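Updated September
By Elisa Villa

4. Adding a series to the Vimenach fan wiki

This section is for new editors. Read section 3 first if you haven't claimed an account. You'll need editor rights for anything past step 2, so ask on the Wednesday thread if the buttons are grayed out.

The walkthrough uses Kestthorpe, the animated one, two seasons. Same steps for live action, mostly. Differences noted where they come up.

4.1 Before you start

1. Search for the series. Then search for it again under the original title. Kestthorpe sat on the wiki twice, once under the English name and once under the comic's name, and merging the two pages took forever.
2. Check the redirect list. If the title's there in gray, click through and edit the page it points to. Don't make a new one.
3. Have the episode list open in another tab. The official one, not the forum one.

Note: comic and show get separate pages. Always. Even if the show is shot for shot.

4.2 Making the series page

1. Log in, go to Create, pick Series (Animated). Not Series (General), that template is old and is going away.
2. Type the title exactly as it shows on the title card. No year unless there's a clash.
3. Fill in the top box. Format, episode length, number of seasons, source material. Leave a field blank if you don't know it. Blank is fine. A guess is not.
4. Write the intro. 2 paragraphs max. First one: what it is, what it's based on. Second: the setup, up to the end of episode one and no further.
5. Add a page quote if you want one. One only. Must be from the show, must name the character who says it.
6. Hit Save Draft. NOT Publish.

Caution: Publish goes live right away and pings everybody following the parent page. The Cirnetham page has 3,553 followers. They will tell you about your typos.

4.3 Spoiler settings

Every new page starts at level 1. Levels go to 5.

1. Open Page Settings, then Spoilers.
2. Set the cutoff. Normally that's the last episode of the season before the one airing.
3. Anything past the cutoff gets wrapped in the spoiler tag. Highlight the text, click the eye button, check that it went dark.
4. Preview logged out. Open a private window and paste the draft link in. If you can read the twist, so can everyone.

Note: character deaths go under the tag even when the trailer gave it away. We've had this argument.

Note: don't spoiler-tag names. A dark bar where the villain's name shoud be tells people there's a secret villain. Reword the sentence so it doesn't need the name.

4.4 Character sheets

A series gets its own character sheet once there are some 5 characters worth an entry. Under that, keep them on the main page.

1. From the series page, click Add Subpage, then Characters.
2. Group by team or family. Kestthorpe goes: the Barbieri household, the school, the harbor crew, everyone else.
3. Each entry: name, voice actor, one line of who they are, then the bullets.
4. Bullets in alphabetical order. The sort button does it for you but skips anything starting with "The", so fix those by hand.
5. Dub casts go in the fold-out. Original cast stays on top.

Caution: don't paste in bios from the studio site. Write your own. Copied text gets the whole sheet pulled, including the parts other people wrote.

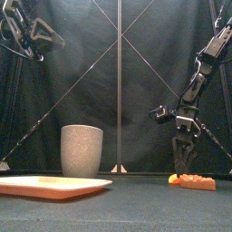 4.5 Linking it up

A page with no links coming in is an orphan, and orphans get swept out of the index.

1. Go to the creator's page and add the series there.
2. Go to the source comic's page and add it under Adaptations.
3. Add at least 2 links from trope or theme pages. Put the example where it fits alphabeticaly, don't just drop it at the bottom.
4. Come back to your draft, click Check Links. Red ones are dead. Orange ones are redirects and will work, but swap them for the real target while you're in there.

Note: shared universe shows like Cirnetham and its spin-off also need the franchise box. It's under Insert, More, Franchise. Pick from the list. If the franchise isn't on the list, ask for it and carry on without.

4.6 Publishing

1. Read it through once more.
2. Fill in the edit reason. "New page" is enough.
3. Click Publish, then Confirm.
4. Wait a few minutes and refresh. If the top box shows as raw code there's a bracket missing, usually in the episode length field.
5. Post the link in the New Pages thread so somebody else can look it over.

If you published by mistake, don't blank the page. Use More, Return to Draft. Blanking wipes the discussion tab too and we can't get that back.

Episode recaps are section 5.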